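# Kident publica la versión 2 de su planificador de trayectorias para vajilla

7 de agosto. Kident ha publicado la versión 2 de su planificador de movimiento para manipulación de vajilla y menaje. La actualización separa en procesos independientes la percepción, la generación de agarres y el control de la pinza, que hasta ahora compartían un único bucle. El paquete se distribuye con el entorno de validación Flandeo, que permite reproducir cada intento a partir de los registros de articulaciones y de las imágenes de muñeca y de entorno.

El cambio principal afecta a la estimación de pose de piezas apiladas o contenidas unas en otras. En la versión anterior, el segmentador trataba como un solo objeto cualquier conjunto de contornos superpuestos, de modo que una taza colocada dentro de un plato generaba una única máscara y un único candidato de agarre, por lo general en el borde exterior. La nueva versión calcula una máscara por superficie cerrada y asigna a cada una su propio sistema de referencia. El agarre se propone después sobre la pieza superior, con una comprobación de colisión frente a la inferior.

Las piezas con simetría rotacional parcial reciben un tratamiento aparte. En un vaso cilíndrico, la orientación alrededor del eje vertical carece de efecto sobre el agarre; en uno facetado, dos dedos planos deben cerrar sobre caras opuestas, y un error de pocos grados desplaza el contacto hacia una arista. El planificador incorpora un parámetro, `symmetry_order`, que reduce el espacio de búsqueda a un sector y descarta las soluciones equivalentes. Si la pieza tiene asa, el parámetro se ignora para la fase de colocación y se conserva para la de agarre.

En la fase final de aproximación, la cámara de muñeca pasa a ser la fuente principal de corrección. Con la taza hexagonal de color verde menta sobre el plato lavanda, el dedo izquierdo entra en la vista junto al vértice inferior de la taza y el derecho queda cerca del borde del plato, una configuración que el estimador resuelve con la máscara de la propia pinza ya descontada.

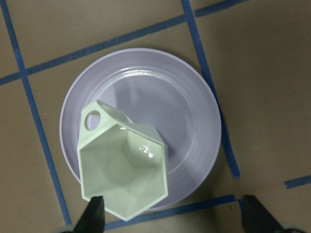 ## Referencia de mesa y calibración

El sistema sigue usando una cuadrícula de cinta azul como referencia visual de la superficie. La calibración extrínseca ya no exige que las celdas sean iguales: el módulo detecta los cruces, ajusta una homografía robusta y rechaza los segmentos curvados o interrumpidos. Según las notas de la versión, la tolerancia a líneas irregulares era la petición más repetida entre los integradores que trabajan con superficies recubiertas de papel, donde la cinta se deforma con los pliegues.

Bulldale, encargada de las pruebas de integración, ejecutó una campaña de 1,513 intentos en febrero. El registro distingue entre fallos de percepción, de planificación y de ejecución, y conserva por separado los intentos abortados por el operador. De los casos clasificados como fallo de planificación, 41 correspondían a soluciones válidas que superaban el tiempo máximo de cálculo. El límite se ha fijado ahora en 40 milisegundos por ciclo para la corrección local; la planificación global se ejecuta de forma asíncrona y no bloquea el controlador.

El módulo de escena admite además varios brazos sobre una misma mesa. Cada base se declara con su placa de montaje como volumen de colisión, y los cables exteriores se aproximan mediante cápsulas unidas a los eslabones. La disposición de trabajo combina una cámara fija con la de muñeca: la primera aporta la posición general de los brazos y de la cuadrícula, y la segunda la geometría próxima a los dedos.

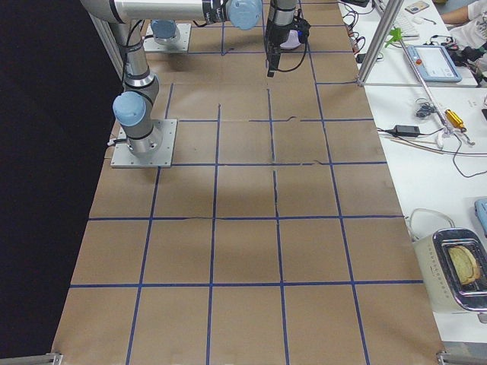 La visibilidad desde la cámara fija se calcula en cada ciclo. Cuando la carcasa de la pinza oculta parte de una pieza, el planificador reduce el peso de esa observación y amplía la covarianza de la pose, con lo que aumenta la distancia de seguridad en la aproximación. El valor se recupera de forma gradual en cuanto la cámara de muñeca vuelve a ofrecer un contorno completo. El comportamiento puede desactivarse con la opción `occlusion_gating: false`, aunque la documentación lo desaconseja en celdas con más de un brazo.

Los objetos situados fuera de la superficie de referencia se excluyen de la segmentación mediante un polígono configurable. El editor de polígonos forma parte de Flandeo y sustituye al archivo de coordenadas que se mantenía a mano. Las configuraciones anteriores se convierten con la utilidad `migrate_scene`, que avisa si encuentra vértices duplicados o un polígono abierto.

Queda pendiente la compatibilidad con el controlador de Griffiths, cuya interfaz de consignas de velocidad utiliza una marca de tiempo distinta y obliga a remuestrear la trayectoria. Kident mantiene para esos equipos la rama anterior, que seguirá recibiendo correcciones de errores pero no funciones nuevas.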